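The Weight of Record

Levente Bozsik calibrated scales for the grain office at Retham. The work was done at night, when the mill was stopped and the floor did not shake. In January he was sent to check the platform scale at Butora, which had read 8 kilograms heavy on every truck since harvest. 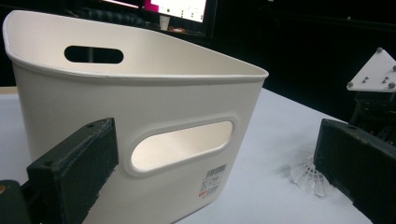 1. The Test

He set out the reference weights and loaded the platform to 2000 kilograms. The scale read 2000. He unloaded it, waited and loaded it again. The reading did not change. He entered both results in the log and signed them.

Panagiotis Ivanov, the night clerk, asked if that meant the farmers had been paid correctly.

"It means the scale is correct now," Bozsik said.

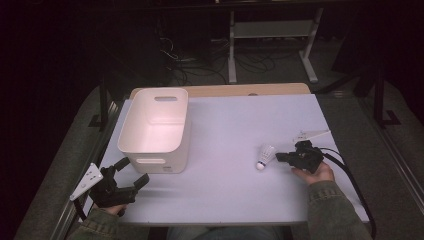 A bin and a shuttlecock on the table.

Ivanov brought out the delivery slips. There were 94. Each had been weighed a second time at the Bidus depot, and each had come up short by the same amount.
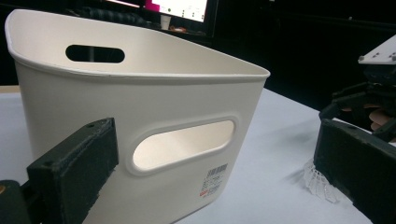
Bozsik read the slips in order. The error did not vary with load, temperature or driver. A worn pivot would have drifted. A bad cell would have failed outright. A constant error meant a constant object, present at every weighing and absent tonight.

"Who stands on the platform during a weighing?" he asked.

"The dog," Ivanov said. "He died at 3 in the morning, the night before you came."

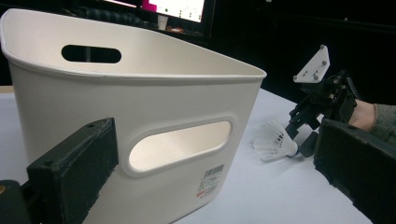

Bozsik considered the form. It had a field for mechanical faults and a field for operator faults — none for this. Ivanov put the slips away in a white plastic basket with an oval opening for the hand at either end, and carried it to the back office. Bozsik wrote "source of error removed" and asked where the dog was buried.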